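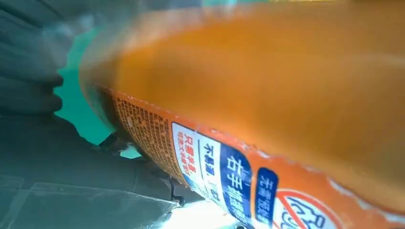
The big orange bottle from the supply shelf, up close. The panel at the right says 无需冲洗, no rinsing needed.

Washing Up at the Manwood Workshop

Welcome to the sink corner! When we started putting these gallery pages together I figured everyone would want the benches and the tool wall, and we'll get to those, but the messages that come in are nearly always about how we keep our hands clean. So this page goes to the shelf by the door, where the wipes, the rags and the bottles live, and where I seem to spend half of every open evening chatting with whoever is trying to get walnut stain off their knuckles.

I have a soft spot for labels, as anyone who has been stuck next to me at the shelf knows, and the one on the orange bottle is my favorite of the bunch. It has little white panels and dark blue ones set side by side on the orange, each with its own bit of Chinese. My reading is slow (two years of evening classes, and I still keep the dictionary handy), but 不刺激 I could manage without help: it won't irritate. There's also a red circle with a slash through it, in case you'd like the no-rinse message without any reading at all. The rows of tiny print I leave to people with better eyes.

A few house habits, for those of you joining us in September. Put things back on the shelf with the label facing out, please, so the next person can find what they're after with messy hands. Rags go in the lidded bin and never on the radiator. The shelf itself came out of the old Zorham store when it closed, and it's 34 inches wide, which turned out to be exactly the gap we had beside the door, so we took it as a sign and carried it home that same afternoon!

If you have a favorite hand cleaner, tell us in the comments or bring one along. We're always glad to try something new, and I'm always glad of another label to puzzle over.

Filed under: Around the Workshop, Supplies, Photo Pages

Recent galleries
The Tool Wall, Before and After Paint
Open Evening at Istar Hall
Sharpening Day with the Kikuchi Stones
24 Jars of Screws and Where They Went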